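Where the time goes between the camera and the arm

March 7, 2025

Most of this week went into one bug, so I am writing it down before I forget how it worked.

The setup is the same one I have had since June. A small camera sits at the wrist, the perception node finds the thing to be picked up, and the planner makes a short path to it. The controller runs at 200 Hz and follows whatever the planner last gave it. The repository is called Larside. Birgit Ehlers wrote the first version of the planner and I have been changing it ever since, mostly for the better.

The problem was that the arm came in to the side of the target, always in the direction it had just been moving. If it approached slowly, the error was small. If it approached fast, the fingers closed next to the object. I spent Monday redoing the hand-eye calibration, which was a waste of a day. The new numbers matched the old ones almost exactly.

Frauke Rothe asked what time I was putting on the images. I said the time they arrived. She asked what time they were taken. I didn't have a good answer, so I went and measured it by blinking an LED from the controller and looking for it in the images. The gap was 40 ms. During that time the wrist moves, and I was combining an old picture with a new arm pose. The detection was right and the pose was right, but they belonged to two different moments.

The fix is short. The controller already publishes joint positions with a time on each one. I now keep the last second of them in a buffer. When an image comes in, I subtract the delay from its arrival time, look up the two joint readings on either side, and interpolate. The transform from camera to base is computed from that. If the time falls outside the buffer, the image is dropped and a warning goes in the log. It used to fall back to the newest pose without saying anything, and that is how the bug stayed hidden for so long.

I replayed the old logs through the new code. Out of 977 approaches, the old version placed the target too far along the direction of travel in nearly all the fast ones. With the lookup in place the leftover error no longer depends on speed. There are still 9 bad ones, and those look like a different problem. They are all detections where only part of the object is in view. 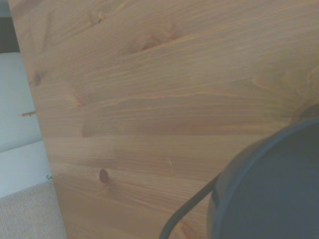 The detector fits a full outline to whatever piece it gets, and when the piece is short the center can land almost anywhere. Wood grain makes it worse, as a knot or a dark band can get picked up as part of an edge. For now I have the planner ignore any target whose fitted outline is less than half inside the image, and back the wrist off to look again. It costs a little time on each try. Reinhold Oltmanns thinks I should track the object from the earlier, wider views and carry the estimate forward, and he is probably right. That needs a proper filter with the delay built in, so it waits until the buffer code is merged.

Still on the list: measure the delay at startup so it isn't a constant in a config file, write a test for the dropped image case, and rename the two topics that are both called pose.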